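Review: Jurkidard core orientation and logging frame, HQ/NQ version
Posted 2020-11-25
Reviewed by Soledad Ojeda

The Jurkidard is a bench-mounted frame for orienting and measuring diamond drill core. It replaces the usual length of angle iron, paper wrap-around protractor and chinagraph pencil. We bought ours ahead of the October drilling at Zositz, a low-sulphidation gold prospect with mostly competent andesite and a few metres of rubble either side of each vein. It has now been used on 1390 metres of HQ core from five holes.

Construction
The frame is anodised aluminium with two interchangeable cradles. Changing from HQ to NQ takes two hex bolts and a few minutes. Each cradle holds three metres of core, so a full run can be pieced together before the bottom-of-hole line is drawn. The sliding carriage holds the alpha arm and the beta ring, both read on digital displays to 0.1 degrees. That resolution is well past what the core can justify, and the displays can be set to round to the nearest degree, which we did on day one.

Total mass is 18 kg without the legs. Two people can shift it between sheds. One person can, but shouldn't.

Accuracy
I measured 317 structures twice, once on the Jurkidard and once with the wrap-around protractor. Alpha agreed within two degrees on nearly all planar features. Beta was less tidy at high alpha angles, as expected, where the ellipse is close to circular and the inflection point is a matter of opinion. The frame does not fix that. It does remove the error from a protractor slipping on wet core, and that was our largest single source of re-measurement.

Curved or stepped vein margins still need judgement. The carriage centres on a flat plane, and the manual has nothing to say about anything else.

Throughput
On intact core, Gervasio Espinoza logged structures 15 per cent faster than with the old set-up. In broken ground there was no gain, and he went back to loose pieces in a sand tray. The Bluetooth export writes a plain CSV file with depth, alpha, beta and a feature code. It imported into our database once the column order was changed.

Faults
The beta ring display failed in the second week. The cause was a cracked joint at the battery lead, where the wire leaves the board with no strain relief. We resoldered it on site and added a dab of neutral-cure silicone. The carriage rail also collects grit and wants brushing out at the end of every shift. Spare bearings come from Sanby and took nine working days to arrive.

Verdict
Worth the money for a program with long runs of oriented core. For short holes or poor recovery, stay with the protractor.
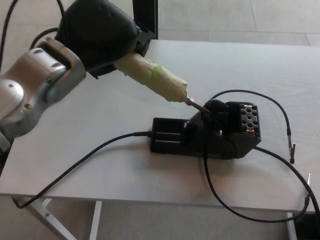
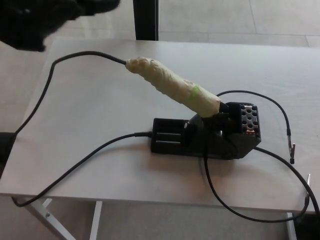

Elba Lagos: We have the older model with the same battery lead problem. Check the alpha arm zero as well - ours drifted a degree and a half after a month, and we only caught it when the stereonets stopped matching the surface mapping. Does the NQ cradle still rock slightly at the far end?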